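Arruda workshop notebook
Wednesday, April 20, 2022
By Teresa Seixas

This site uses cookies to remember your settings. Accept / Manage

Pump 682 came back from the Paiva house this morning. Aurora's father has been in the bed downstairs since February and the family sleeps in the next room, so the noise matters more than it would on a ward. Complaint on the tag: hums all night, mattress soft at the hip end. Aurora wrote on the back that he only wakes up enough to ask who left the car running.

Swapped in 679 so he isn't lying on a flat mattress while we work. Joaquim drove it over and set the dial to 5, same as before.

Opened 682 on the bench. Both rubber feet on the left side are gone, so the case sits on the bed rail hook and buzzes. Diaphragm looks fine. The hose to the hip cells had a kink near the connector and a split I could only find with soapy water.
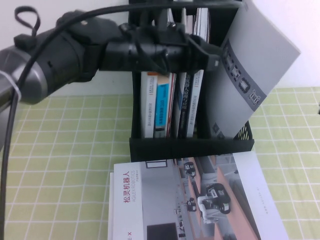

Cut the hose back past the split, reseated the connector, and put on four new feet from the Cuveck kit. They are taller than the old ones and the case now rocks a little. Filed two of them down. Left it running against the spare mattress at lunch and pressure held, but I want a full night before it goes anywhere near a patient. Told Aurora up to 50 hours. She said fine, he's in no hurry, then laughed and had to get off the phone.

Sachiko asked if we should switch the family to the Prernier model. Quieter, yes -- but the alarm is louder, and they already jump at everything. Leave it.

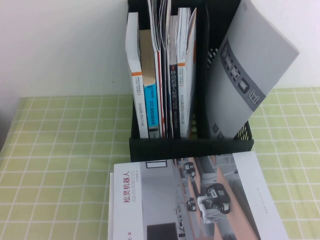 The other thing from the visit is the paperwork. Joaquim says the nurse's sheets, the medicine chart and our pump card were all in one pile under the phone, and the brother on night shift couldn't find the alarm instructions. I'd like to send a holder with every loan, an upright desktop one like the black plastic one with the mesh side, where the books and booklets stand packed side by side, mostly spines forward. Pump card at one end, medicine chart at the other. Yanling will price them.

To do:
-- check 682 first thing, write down pressure
-- reorder hose, we're on the last length
-- call Aurora even if there is no news about the pump

Recent entries
Bed rail clamps, second try
Linda chair: brake cable replaced
Cleaning returned mattresses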